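Pastilby Open Day Recordings - README

Last pass over this text: May. Read the section on limits before you use anything in here.

What this is

A set of 251 short recordings made during the open day at Onuoha, the robotics workshop in Dremville. Visitors were shown the hand-held grippers that the workshop uses to collect manipulation data, and the cameras on the grippers were left running through most of the demonstration. Pastilby is the name of the release. Bernis is the name of the processing code, which lives in its own repository and has its own problems.

I went along as a skeptic and came back with the job of writing the data card. The pitch on the day was that anyone can pick up one of these grippers, do a chore, and produce training data a robot can learn from. I believe the first two parts.

What is in it

Each recording is one wide-angle video from a gripper camera, plus a pose track and a gripper opening value per time step. Clips were trimmed to 300 frames at most. The grippers carry square markers so that one can be located from the other's camera, and on a good clip this works fine. On a bad clip the marker leaves the view and the pose track coasts until it comes back.

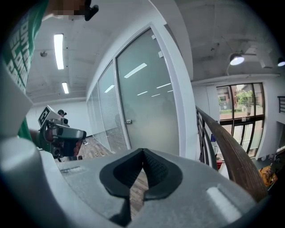
A lot of the footage is people getting ready. I counted it in the first pass and then argued with the workshop over whether to keep it. They wanted it out. I wanted it in, under its own label, so that anyone reading the success numbers could see how much time goes by before a task starts. It is in, labeled "idle", and the loader skips it unless you set keep_idle to true.

Folder layout

clips/ - video files, one per recording
tracks/ - pose and opening values, same base name as the clip
labels.csv - task label, start, end, outcome
splits/ - train and test lists
notes.txt - my remarks, unedited

There are 7 task labels, counting "idle". Two of them, "place" and "put down", mean nearly the same thing and were used by different people. We did not merge them. If you do, say so in your write-up.

Faces

Faces are pixelated in the released video. The pass was automatic and then checked by eye. Printed clothing was left alone. If you find a face that got through, open an issue with the clip name and we will pull the clip. 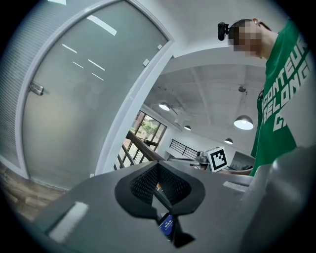
This page was last modified in May (revision 4)

Limits

One building, one day, one kind of gripper. The view has glass partitions, ceiling lights and daylight from a big window in it, so expect reflections and blown-out patches. Some people will call that variety. I would call it one room with difficult lighting, and a model that does well on the test split has been tested on that same room.

The outcome column was filled in by whoever was standing nearest. "Success" means the person holding the gripper was happy with it. No robot has replayed any of these clips as far as I know, and I asked twice.

The demonstrators had practiced and the visitors had not. The labels do not tell you which is which - I asked for that column and did not get it.

Known problems

- Opening values drift in the longer clips. Rescale per clip.
- The splits were drawn at random by clip, so the same pair of hands can turn up in both.
- Bernis crashes on an empty track file. Delete the file or patch the reader.

Use

Fine for testing a loader, a marker detector or a pose filter. I would not train a policy on it alone, and I would not quote a success rate from it. Raw video is kept at the workshop for 300 days and then deleted, so ask early if you need it.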